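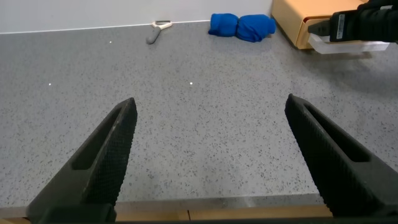
Titby: ordenar objetos pequeños de cocina
Ficha del conjunto de datos

Versión publicada: 2019-10-14
Mantenimiento: Seung-woo So
Nombre corto: titby-cajones

Resumen

Titby reúne sesiones breves en las que se guardan y se sacan cosas pequeñas de uso doméstico. El interés está en los objetos y en cómo cambian de sitio: qué se deja a mano, qué acaba dentro de un cajón y qué queda sin recoger. Hay 376 sesiones, repartidas en 3 carpetas según la superficie y el mobiliario disponibles.

Contenido

osagie/ - encimera y utensilios sueltos, 89 sesiones.
dritstead/ - cajoneras pequeñas de plástico y paños.
mixto/ - todo lo que no encaja en las dos anteriores, incluidas las sesiones de prueba de August (en los archivos antiguos el mes figura en inglés; no se ha cambiado para no romper las rutas).

Cada sesión lleva sus imágenes y un archivo de texto, notas.txt, con la lista de objetos y una frase sobre la tarea. Las imágenes de una misma sesión pueden venir de puntos de vista distintos y su numeración no indica el orden en que se tomaron.

Objetos

Se usan cosas corrientes. El nombre en notas.txt es siempre el genérico, en minúsculas y en singular: pelador, paño, cajonera. El color va detrás, separado por una coma. Cuando el tono se presta a discusión (naranja claro, melocotón) vale cualquiera de los dos, y conviene buscar por ambos.

Los paños no se doblan antes de empezar salvo que la tarea lo pida. Un paño arrugado se anota igual que uno extendido, con la palabra "arrugado" al final de la línea.

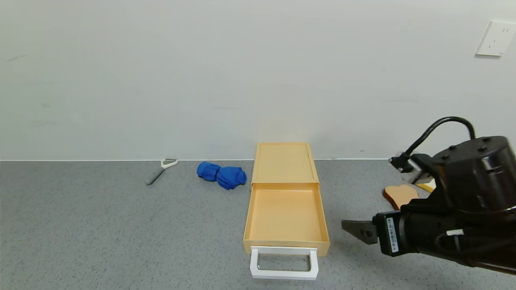

Pelador, paño azul arrugado y cajonera de plástico con el cajón abierto y vacío.

Estado del cajón

Se distinguen tres valores: cerrado, entreabierto y abierto. "Abierto" significa que se ve el fondo. El contenido se anota aparte, de modo que un cajón abierto puede estar vacío o no. En la versión anterior, llamada Preltument, los dos datos iban en el mismo campo y daba problemas al filtrar.

Problemas conocidos

- Las superficies grises moteadas aparecen a veces como "granito" y a veces como "terrazo". El material no se ha comprobado; son solo etiquetas de aspecto.
- La sesión 444 existe aunque el total sea menor: la numeración tiene huecos por las sesiones retiradas.
- Faltan las medidas de las cajoneras.

Correcciones

Se envían a Seung-woo So, con el número de sesión y la línea de notas.txt que haya que cambiar.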